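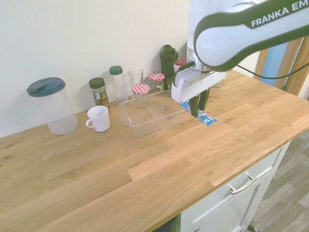
一、项目概况

本报告为学生机器人社团“厨房整理”课题的中期进展报告,提交对象为资助方Florura教育基金及学校教务处。课题自三月启动,面向选修“机器人操作基础”课程的学生,以家庭厨房台面为任务环境,要求学生小组完成从数据采集、模型训练到实机测试的全部环节,并在学期末参加Vetia校际服务机器人竞赛的厨房组比赛。

本阶段共有12名学生参与,分为4个小组。实验场地设在教学楼一层的生活技能教室,木质台面及白色橱柜均为教室原有设施,未作改动。机械臂采用Franka单臂设备,配两指夹爪。台面物品以日常容器为主,包括水壶、调料瓶、玻璃杯、马克杯、格纹盖小玻璃罐、摇摇杯、透明塑料餐盒及袋装零食等。

二、本阶段完成的工作

(一)任务定义与场景布置

各小组经讨论确定,本学期的基础任务为“零食装盒”,即由机械臂抓取台面上的袋装零食,放入敞口的透明塑料盒中。起始状态下,包装袋平放于台面,位于塑料盒右侧,方向可以倾斜;其余容器多沿墙排列,作为背景干扰物。该设定与竞赛厨房组规则中的“软包装取放”项目基本一致。

在布置过程中,学生发现透明物品对识别环节影响较大。空水壶、空玻璃杯和塑料盒的侧壁均会透出后方的木纹或墙面,模型容易误判盒口边缘的位置。第二小组据此编写了场景布置规范,规定盒体与后排玻璃罐之间的最小间距,并要求每次测试前按规范复位。该规范已由四个小组统一采用。

(二)示范数据采集

学生以遥操作方式完成有效示范113条,另有部分示范因包装袋滑落或盒体被推动而剔除,未计入上述数量。数据采集安排在每周日下午进行,每组轮流使用设备,操作员与记录员分设,中途互换。采集记录表由学生自行设计,内容包括包装袋朝向、夹取位置、是否触碰其他容器及操作备注。

从记录情况看,包装袋斜放时的夹取难度高于平行摆放。夹爪从上方下探,若落点靠近包装袋封口,通常只能夹住薄边,抬升后易发生转动;落点靠近中部则较为稳定。第三小组将这一经验写入操作手册,后续采集中各组均以中部夹取为准。

(三)模型训练与实机测试

训练工作在Sulten计算平台上完成,使用课程分配的学生账号。首轮实机测试共进行35次,测试时由一名学生负责急停按钮,一名学生负责场景复位,其余学生在安全线外记录。测试中较常见的失败情形有两类:一是夹取成功但释放位置偏向盒沿,包装袋搭在盒边;二是手臂接近时高度偏低,夹爪触碰台面后触发保护停机。前者已通过补充示范有所改善,后者仍在排查。

(四)教学与安全管理

课程组编印了《机械臂操作须知》,全体学生须通过书面及实操考核后方可进入工作区。本阶段未发生人身伤害事故。玻璃制品在机械臂运动范围内的摆放曾引起家长关注,经研究,课程组已增加巡查环节,并要求运行期间任何人不得伸手调整台面物品。

三、存在的问题

设备使用时间不足是当前最突出的困难。机械臂仅有一台,白天另有其他课程占用,学生实际可用时段集中于周末,进度较慢的小组难以补采数据。

部分学生编程基础较弱,对训练参数的理解停留在照搬示例的程度,独立分析失败原因的能力有待提高。课程组原计划以自学材料补足,效果不理想,拟改为小班辅导。

另外,教室午后光照变化明显,同一模型在上午与傍晚的表现存在差异。遮光帘已列入采购清单,目前尚未到货。

四、经费使用情况

本阶段支出主要用于夹爪易损件、台面物品耗材、计算平台使用费及安全围挡。各项支出均在批准预算科目之内,票据已交财务部门审核。竞赛差旅费尚未动用。因设备供应商Ahn公司调整了夹指备件的供货周期,相关采购将顺延至下一阶段列支,特此说明。

五、下一阶段安排

1. 完成“零食装盒”任务的第二轮数据采集,重点补充包装袋斜放及靠近盒体的情形。

2. 在基础任务稳定后,启动“马克杯归位”任务,由第一、第四小组先行试做。带柄物品的夹取方式需单独制定方案。

3. 七月组织校内公开展示,邀请资助方代表到场观摩,并由学生进行现场讲解。

4. 整理场景布置规范、操作手册及采集记录表,形成可供其他学校参考的教学资料包。

以上报告,请予审阅。如需查阅原始记录及测试数据,可向课程组调取。

机器人操作基础课程组

读者评论(3)

山口小站:孩子在第三小组,回家一直讲夹零食袋要夹中间。请问七月的展示家长能参加吗?

课程组回复:可以参加,具体时间将通过班级群通知。

lab_tea:我们学校也在做类似任务,透明盒子同样识别不准,后来在盒沿贴了一圈哑光胶带,好了不少。不知竞赛规则是否允许。

晴耕:资料包整理好后能否公开下载?我们这边开课早,想先参考一下采集记录表。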